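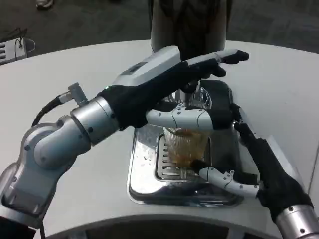

Eintrag 14. Juni 2021. Wasserhärte und Kesselstein, Fortsetzung der Reihe an der Enthärterpatrone Lotex. Ausgangspunkt bleibt das Leitungswasser aus dem Hausanschluss, ohne Vorfilter, Zapfstelle Werkstatt Süd. Für die Geschmacksseite interessiert uns nur der Auszug, also das, was am Ende im Glas steht: geripptes Klarglas auf dem Rost der Tropfschale, die untere Hälfte bernsteinbraun gefüllt. Als Farbvergleich taugt so ein Glas wenig, die senkrechten Rippen bringen Lichtreflexe hinein. Für die Trübung ab jetzt nur noch glattwandige Küvetten verwenden. Die Messungen unten betreffen ausschließlich das Wasser vor dem Brühen.

Start | Hefte | Messreihen | Material | Archiv | Suche

Ansatz
600 ml Rohwasser im Becherglas, Rührer auf kleiner Stufe, Deckel aufgelegt. Erhitzen bis kurz unter den Siedepunkt, halten, abkühlen lassen, über Faltenfilter abziehen. Rückgewonnen wurden 546 ml. Der Rest ist Verdampfung plus Filterfeuchte, der Anteil lässt sich so nicht trennen. Beim nächsten Mal Filter vorher und nachher wiegen.

Der Niederschlag ist feinkörnig, weißlich, haftet am Glas oberhalb der Flüssigkeitslinie deutlich fester als am Boden. Mit verdünnter Zitronensäure löst er sich unter Gasentwicklung vollständig. Kein unlöslicher Rückstand, also kein nennenswerter Gipsanteil. Silikat nicht geprüft.

Leitfähigkeit
Sonde Sternik, frisch kalibriert. Rohwasser 546 µS/cm (hat mit dem Volumen oben nichts zu tun, zufällig dieselbe Zahl, zweimal abgelesen). Nach Erhitzen und Filtration merklich niedriger, der Wert driftete aber noch, als ich abgebrochen habe. Nicht eingetragen. Ursache vermutlich die Temperaturkompensation: Probe war noch handwarm, die Sonde lag vorher im kalten Spülwasser. Künftig beide auf Raumtemperatur bringen und erst dann ablesen.

Titration
Komplexometrisch, Puffer aus der Flasche Yordanov, angebrochen. Der Umschlag von Weinrot nach Blau war beim Rohwasser scharf, bei der gefilterten Probe schleppend. Zwei Durchgänge verworfen. Dritter Durchgang mit frischem Indikator brauchbar. Der alte Indikator ist entsorgt, der Puffer steht noch im Kühlfach und sollte gegen eine neue Charge geprüft werden, bevor jemand damit weiterarbeitet.

Patrone
Lotex nach Vorschrift gespült, 500 ml Vorlauf verworfen, danach Probe gezogen. Der pH-Wert fällt hinter der Patrone ab, was bei einem schwach sauren Austauscher in Wasserstoffform zu erwarten ist. Offen ist, wie schnell sich das mit zunehmender Beladung zurückbildet. Dafür fehlt eine Reihe über die ganze Standzeit. Vorschlag: Probe nach jeweils 88 Litern, Durchfluss konstant halten, Stagnationsphasen protokollieren. Nach längerem Stillstand war das erste Wasser in der Vorreihe deutlich saurer als das laufende. Diese Werte nicht mitteln, getrennte Spalte.

Der Bypass stand auf der kleinsten Stufe. Ob die Skala am Patronenkopf linear ist, steht nirgends im Datenblatt. Müsste man mit zwei Auffanggefäßen und einer Stoppuhr in einer Stunde klären können.

Prüfling Heizelement
Rohrheizkörper Novley liegt weiter im Rohwasserbad. Belag an der Unterseite gleichmäßig, an der Biegung dicker. Nicht abgeklopft. Der elektrische Widerstand kalt unverändert gegenüber dem letzten Eintrag. Ausbau und Wägung erst im August, sonst ist die Schicht zu dünn für einen brauchbaren Querschliff.

Offen
- Filter wiegen, Verdampfungsverlust getrennt bestimmen
- Puffer gegen neue Charge prüfen
- Skala Bypass
- Küvetten nachbestellen, glattwandig
- Spalte für Stagnationswasser in der Tabelle anlegen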